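**February 8, 2024. Salambridge logs, goal-image navigation**

Replayed the forecourt logs from the October visit against the new Moffat build. The policy gets the current view plus one goal view and returns waypoints; no map, no GNSS. Goal spacing set to 8 m. Controller gains unchanged. 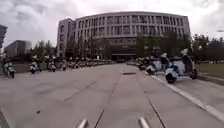

Does the distance head need retraining before the next outdoor run? Not yet; the error is a constant offset, and a scale factor in the config removes it.

Offline replay used 2,975 pairs. Heading error is fine on long straight stretches. Distance is the weak part: anything past the training horizon comes back as the same number, so far goals all look equally far. Clipped the output and moved on.
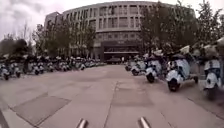
*Entry by Gavin Swanson, Betent bench 2*

Subgoal selection next. The old rule took the nearest node in the graph by predicted distance. With repeated structure on both sides it hops between neighbours, and the path wobbles. Added hysteresis: a node must win for 21 consecutive steps before we switch. Wobble gone in replay, at the cost of a slower response after a turn. Stikico scripts need the same change, not done.
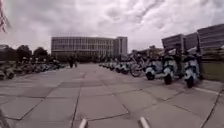
Masking is still open. The encoder sees parts of our own body in every view, and I suspect it leans on them. Ran one pass with the bottom strip blanked, and waypoints barely moved. Side content matters more: the parked scooters down both edges give matching features at every range, whereas the plain slabs between them give little. Will try cropping the sides separately, left then right, and compare heading error on the same pairs.

To do: rerun with hysteresis at half the value; push config to the Moffat branch.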